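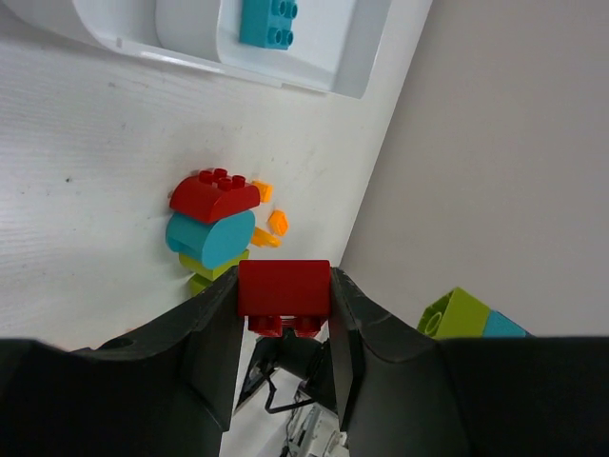 Figura 1. Piezas de construcción apiladas y bandeja con compartimentos.

3. Resultados y dudas

La ludoteca Idaris asegura en su folleto que el préstamo de juguetes «reduce el consumo familiar a la mitad». Quisimos comprobarlo y no encontramos de dónde sale la cifra. Repartimos 105 cuestionarios entre familias del barrio; la pregunta 4, sobre compras recientes, quedó en blanco en más de 2 de cada 10.

Quienes piden prestado dicen comprar menos, pero lo dicen ellos mismos, en enero y con las fiestas recién pasadas. Yolanda Palomino propuso repetir la encuesta en septiembre. Me parece razonable, aunque la memoria de los padres seguirá siendo la única fuente.

Tampoco convence el registro de préstamos. Figuran 1701 salidas, y las renovaciones cuentan como préstamos nuevos —una misma caja puede aparecer varias veces—. El programa Gilani, con el que se lleva el inventario, no permite separarlas.

Con estos datos no podemos sostener la afirmación del folleto. Pedimos a la ludoteca el cálculo original y seguimos sin respuesta.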